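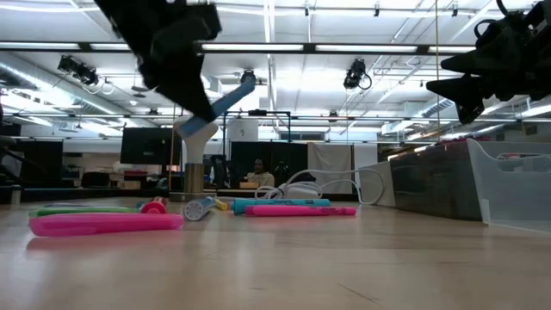
Markers and caps on the wooden table.

I replaced the labeling scheme on my parts drawers in August, and the old one deserves a short post-mortem. It had lasted 11 years, which is longer than any of the tools it described.

The original labels were written in permanent ink on masking tape. Masking tape is a temporary product. The adhesive migrates into the paper, the paper goes brown, and after a few summers in an unheated shop the strip curls off the drawer front and leaves its gum behind. The ink holds up better than the tape. On the south wall, under the window, the red had faded to a faint pink and the black was still legible.

Ink color matters more than brand in my experience. Black inks are often carbon pigment and tolerate sunlight. Reds and purples are usually dyes and do not. I had used red for metric and black for inch, so the half of the system I needed most was the half that disappeared. Villads Hafþórsson, who shares the Virnwood shop with me, had been opening metric drawers by memory for two years and had not mentioned it.

The new scheme uses three rules:

All text is black.
Metric or inch is written out as a word.
The label is card stock in a clear slip-in holder, so no adhesive touches the writing.

There are 291 drawers. I wrote the cards by hand with a 1 mm bullet tip, letters 6 mm high, capitals only. A chisel tip looks better but the stroke width changes with the angle of the hand, and mine does not keep a constant angle past the first dozen cards. Printed labels were considered. The printer in the office is thermal, and thermal paper fades faster than red dye.

Removing the old gum took longer than the writing. Mineral spirits on a rag, five minutes' wait, then a plastic scraper. Acetone is quicker and will also dull a polystyrene drawer front — I have one to prove it, lower left, M5 washers.

The cabinet by the door still has tape on it. It holds about 3,000 wood screws, mixed, and I have not decided what the label should say.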